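How to move old coins out of a dead wallet app

Got a wallet app that stopped getting updates? Do this before your next phone upgrade, not after. Wrote it up fast because Radwa Ezzat asked me the same thing twice in April and I keep retyping it.

I'm using Skarkwood as the old wallet and Griria as the new one. Names of the menus will be different in yours. Steps are the same.

What you need

Your old seed words, on paper. The old phone, charged. A new wallet, already installed. 20 minutes with no one talking to you. A pen.

Step 1. Check the words first

Don't touch the coins yet. Open Skarkwood, go to Settings, then Backup, then Verify. It asks for your words in a random order. Type them from the paper, not from memory. If one is wrong, stop and have the app show you the full list again. Write it out fresh. Check spelling, a lot of those words look alike.

Step 2. Make the new wallet

New seed. Do not import the old one, tempting as it is. Old app may have leaked it, you don't know. Let Griria make a new set, write it down, verify it same as above. No screenshots. No notes app. No emailing it to yourself.

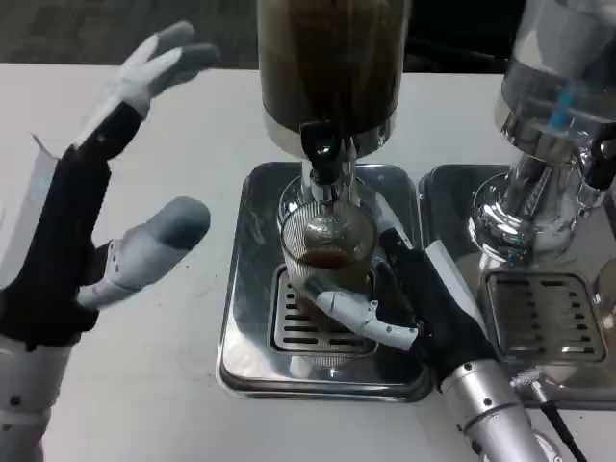
Glass under the spout, coffee dispenser.

Step 3. Send a small test

In Griria hit Receive and copy the address. Paste it in Skarkwood under Send. Compare the first 5 characters and the last 5. Then compare the middle too, there's malware that swaps addresses for lookalikes.

Send a tiny amount. Whatever you'd be ok losing. Then wait. One confirmation is enough to see it works, but I'd give it more if fees are low and blocks are slow.

Step 4. Pick a fee

Old apps guess fees badly. Skarkwood's "normal" is way too high on a quiet day. Use the custom field. Look up the current rate on any block explorer — I use Heiskanen, any of them will do — and type that in. Last time I put 11 sats per byte and it went through while I was still reading teh screen.

If it gets stuck, don't panic and don't send again. Look for a "bump fee" button. No button, leave it alone for 48 hours and look again.

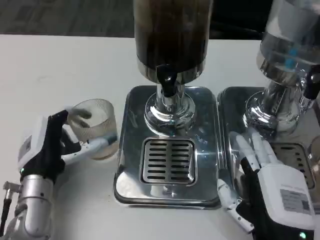

Drinks table: two dispensers, steel drip trays.

Step 5. Send the rest

New receive address, fresh one. Check the characters again. Hit Max so you don't leave dust behind. Confirm.

Other coins in the same app? Each one goes seperately. Right network every time. Arnel Belmonte sent a token over the wrong chain and spent an evening on the Donusow help forum getting it back.

Step 6. Keep the old paper

Don't shred it. Forks, late refunds, somebody paying an old address. Mark it OLD and put it somewhere other than where the new one lives.

Then delete the app. Only after the balance in the new wallet shows as confirmed, and only after you restored the new wallet once from the paper to be sure.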